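3.2 What we bought first, and what we should have bought first

When Reiko Kubo and I sat down in March to plan the equipment for this study, we had one spreadsheet, two columns and far too much confidence. The left column was "arm and gripper" and the right column was "everything else." I'm a little embarrassed to say that the right column had no numbers in it for weeks. We figured the cheap stuff would sort itself out (it did not!), so all our early arguments went into which arm to get and whether to lease it or own it.

We had quotes from two suppliers, Imai and Tornus. The Imai package came with a service plan and a longer wait. The Tornus one was cheaper up front but charged separately for nearly every small part, down to the fingertips. Reiko liked Imai and I liked Tornus, and we went back and forth on it over a lot of coffee. In the end we took the Tornus arm and kept the difference in a reserve line, mostly so we could change our minds later about fingers and cameras.

I'm glad we did, and the reason is pretty simple. Our tasks are household tidying jobs, and the things being handled are things like trays, cardboard and packaging. The gripper spends much of its time close to the walls of a container, reaching in past a rim for something that lies flat (see Figure 2). Narrow fingertips suit that kind of work, so they are what we budgeted for. A flat panel inside a tray with thick walls is a very different purchase problem from a block on a table, and I wish our first spreadsheet had known that. We ended up setting aside money for four spare sets of tips, plus a second wrist camera.

The camera line deserves its own few words. From the wrist, a glossy rim throws a highlight back at you, the fingers cover part of whatever they are about to reach, and a quick move smears the background. We went through our own recordings with these points in mind before asking for new prices, and I'd tell anyone planning a setup like ours to do the same. Borrow a camera for an afternoon if you can. Spec sheets were not much help to us on this.

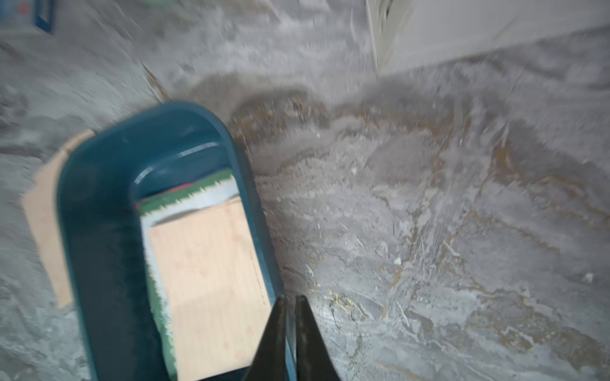

Figure 2. Wrist view with the two gripper fingers over the right side of a teal tray. A tan cardboard panel lies flat inside, and the floor is a gray, marbled, stone-like surface.

3.3 Planning for the small stuff

Let me get to that empty right column. Kaede Murakami took it over after the Tornus order went in, and she filled it by walking through each task and writing down every object it touched. Her rule was to buy ordinary household goods at ordinary prices and to buy spares from the start. She put in $300 for the first round, covering containers, boxes and cardboard, and it was easily the best value in the whole budget.

Two things still caught us out. One was cardboard, which we had listed as free. It is free, more or less, but a panel that has been bent a few times handles differently from a flat one, so we now plan for replacements and store the fresh ones under a board. The other was floors. We run sessions at two sites, Bustville and Nolatville, and we had priced them as if they were the same room. They aren't! Patterned stone-like flooring and plain flooring can be quite different backgrounds for a vision model, and we would rather pay for travel between sites than train everything against one surface. Travel went into the plan as its own line after that, with Kaede keeping the running total.

The split we use now is set per task and gets reviewed before each new order. Section 3.4 gives the costs for the Bustville sessions, with staff time kept separate from equipment.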